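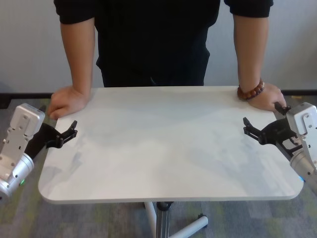
Submitted by Mahmoud, Flarstead student project group, 10/05/2025

1. Purpose of the report

The Flistanari project was set up in January to gather examples from which a two-armed robot could learn simple table tasks. The present report covers the collection stage only. Training of the model will be reported separately.

2. Method

Two tasks were chosen: passing a cup to a person and folding a small cloth. The plan called for 50 examples of each. Every session began with a bare table, both grippers open and a member of the group standing at the far side with hands resting on the tabletop. Recording was started from this position, and the objects were brought in afterwards. The arms were guided by a second member.

3. Results

All 50 cup examples were completed. The cloth task proved slower, and 6 examples were rejected on review after the cloth slipped from one gripper. These were recorded again under the same file names with a suffix, as the Graronia storage rules require.

4. Remaining work

Start and end times must still be checked against the written log. The group also requests a further booking of the room, so that the cloth task can be repeated with a thicker fabric.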